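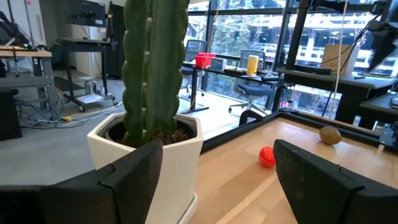 Revis two-arm bench starter pack

Hello, I'm Ona Rimkutė and I put these packs together at Stevby. If you're trying to work out what a first robot bench will cost you, read this before you ring, as it'll save us both a phone call (though do ring, I like a chat!).

The starter pack is £1,247 and that's the bench side only: table, metal frame, arm mounts, camera brackets and the power lead. Arms are priced separately. I used to sell it all as one bundle and people kept ending up with arms that were far too big for what they wanted to pick up, so now I ask about the objects first and we choose the arms after that.

What I'd put in the budget as well:

Spare finger pads, 3 sets. They wear quicker than you'd think.
Cable ties and a floor cover strip. Cheap, and always forgotten.
A box of practice objects. Toy fruit and small balls are lovely to start on, and a clear plastic bin gives you somewhere to put them.
A proper desk for the computer, well out of the arms' reach.
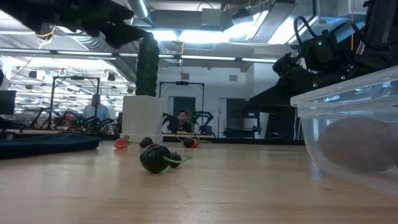

Toy fruit on the table, one arm at the cactus and the other above the clear bin.

Space is the bit that catches people out. Measure your room with the arms stretched right out, then add enough for a chair and a person walking behind it. If you're planning more than one bench, please tell me now and not in six months – the Driredlow frame bolts together side by side, but only if the feet are ordered to match, and swapping them later is a right faff.

Delivery is 6 to 7 weeks at the moment. Anything ordered after October goes into the new year's batch. It comes on a pallet and takes two people to lift, so have a friend handy!

If you already own a Zariņš mounting plate, keep it. It fits our frame with the adaptor and I'll knock the price of ours off your quote.

Bench pack: £1,247 plus VAT
Warranty: 3 years on the frame, 1 year on brackets and leads
Quotes: send me your room size and a list of what you want to pick up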